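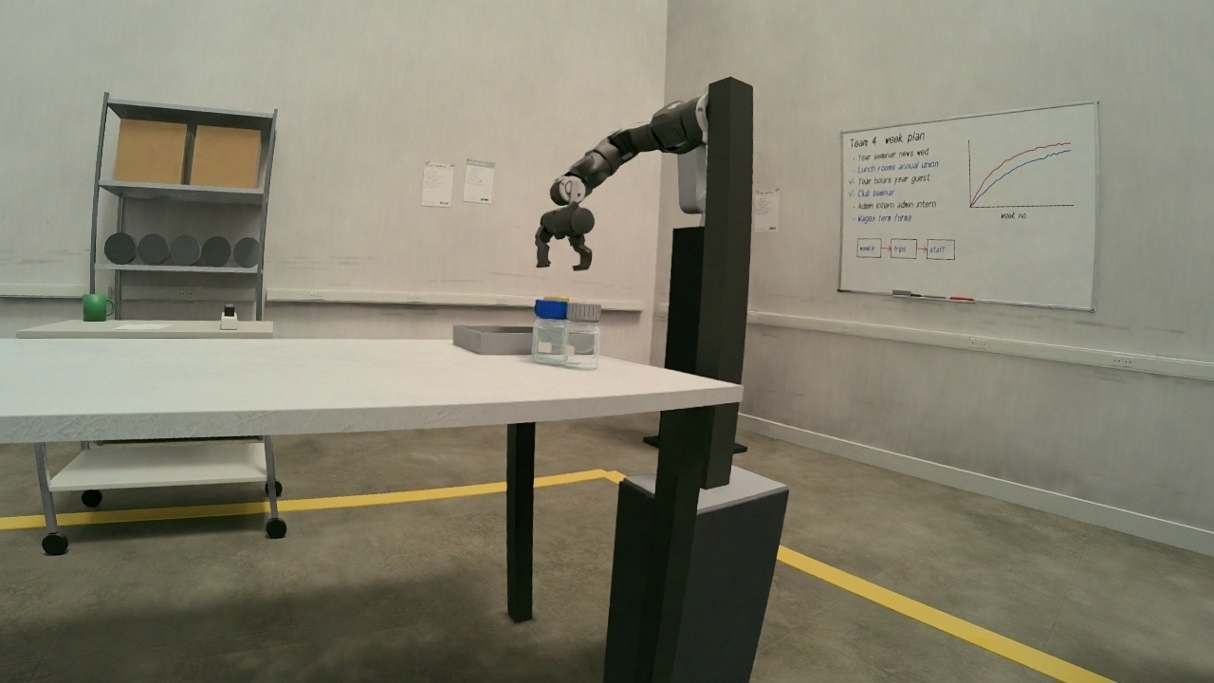

Subject: Re: [stage-photo] Banding under LED wash, choir risers

On Saturday, Nathalie Landry wrote:

> Second night of the Gakico choir run and I have horizontal bands
> across 184 of 377 frames. Silent shutter, 1/250, ISO 3200, f/2.8.
> The hall replaced its tungsten front wash with Isico LED panels
> over the summer. The bands are worst on the back row of the risers.
> Is there a way to fix this in raw, or do I need to reshoot at the
> December concert?

Nathalie,

The panels are dimmed by pulsing, and your silent shutter reads the sensor line by line. Each band is a group of lines read while the panel was in the off part of its cycle. The back row gets it worst if it is lit only by the panels. The front rows probably pick up spill from something steadier.

Order in which I would try things:

Mechanical shutter first. The curtain crosses the sensor much faster than the electronic readout does, so you get one soft gradient at most. If the choir director objects to the noise, shoot during applause and the loud numbers, and keep silent mode for the rest.

If you must stay silent, go down to 1/125 or 1/100. Singers standing still will hold at that speed. Conductors will not.

If your body has fine shutter adjustment, put the camera in live view, point it at a blank part of the back wall and step the speed until the bands stop or go very wide. Write the number down. It changes when the board operator changes the dimmer level, so check it again at each new look.

Ask the operator whether the panels have a pulse rate setting. The ones I worked under at Ndung'u were set to 2,000 Hz. Running the panels at full and stopping down also helps, as most of them do not pulse at 100 percent.

As for the frames you have: Pullness has a band removal filter that works on even backgrounds. On faces it leaves color shifts, magenta in the dark band and green next to it. I would run it on 5 or so of the frames you need most, mask the faces by hand, and convert the rest to black and white if the client will accept that.

Please post the body model and whether the bands move between frames in a burst.

> Also, does anyone still have the riser seating chart?

It went out with the call sheet. Check the second attachment.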